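Workshop notebook, January
Step tower for the kitchen, second build

Search this notebook Search Go

7.40 pm. Started after bedtime, so no sawing tonight. Glue, sanding and measuring only.

Where it stands: both side frames of the Fimus are glued and out of the clamps. Fimus is still the name on the drawing, so I'll keep using it until somebody thinks of a better one. The left frame is square. The right one is out by a couple of millimetres at the top, and I'll lose that when the rail goes on. The platform slots are cut at three heights. She is on the middle one in the old tower and will probably need the lowest by summer.

Top rail on the first tower was 81 cm from the floor. She could get a knee onto it by fourteen months, and that was the end of the first tower as far as I was concerned. The new rail is higher and rounded over, with nothing below it on the open side that would take a foot. I have left off the decorative crosspiece. It looked nice on paper but it is a ladder rung.

Timber is the beech from Botha again. One board had a split running in from the end that I only found after planing, so the platform is in two pieces, glued edge to edge. Clamped overnight. I stood on it this evening and bounced. No creak. I'll do it again with the platform in the slots.

Weighed the parts on the parcel scale. Platform and its two battens come to 3,355 g. That is heavier than I wanted because I have to lift it out one-handed with her on the other hip. Could drill some holes through it but little fingers find holes. Leaving it.

Latch. The Kostudmont catch went on the test block last week with the small motor and the cam, opening and closing, and I let it run in the evenings with the shed door shut. Stopped it at 1,437 when the spring began to stick. Cleaned out the grit, put a spot of wax on it and started the count again from nothing. It has now done 4,000 without sticking, so most of the trouble was my sawdust. I'll fit it on the outside, low down, where an adult can reach it and a child standing in the tower can't.

Finish. Two coats of the Zurkico oil on an offcut, one sanded to 180 and one to 240. The 240 feels better but gets slippery under socks. Platform to be sanded to 180 and the rails to 240. The tin says safe for toys once cured. It still smells a bit, so the whole thing stays in the shed for a full fortnight before it comes indoors, whatever anyone under two has to say about it.

Tipping. Dry-fitted the lot and pulled on the rail from the front with the luggage scale until the back feet came up. They came up sooner than I liked. Bheki Masilela looked at the drawing and said to splay the feet instead of adding weight at the bottom. He's right, but splayed feet are what I trip over at six in the morning. Compromise is a flat foot that sticks out at the front only, where the worktop overhangs it. Drawn on the back of the cutting list, needs copying in here before that gets thrown away.

To do:
- cut front feet, round the ends
- trim right frame
- pull test again with the feet on
- sand out the pencil marks inside the slots
- felt pads, thicker ones than last time
- ask at playgroup if anyone wants the old tower. Only for a child who isn't climbing yet.

Stopped at 9.50.

Comments

wrenandpip
We have the same problem with the knee over the rail. Did you think about closing in the front completely? Ours has a solid panel and she can't get a foot on anything.

Bheki Masilela
Front foot is fine if the overhang really covers it. Measure from the plinth and not from the edge of the worktop. Also I want my luggage scale back.

Tamsin's mum
What height child would you say this is for? Mine is tall for his age and leans right out over everything.

Reply from the author
Solid panel: I did think about it, but then I can't see what she is standing on. Height: go by where the rail meets him when he stands on the platform. I want it at chest level or above, and if it's down at his waist I'd move the platform down a slot.
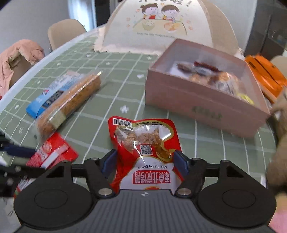
If he's already on the lowest slot and it's still at his waist, he's too big for this one and a plain step would do him better. Bheki, measured from the plinth, the foot sits well under. Scale is on the hook by the door.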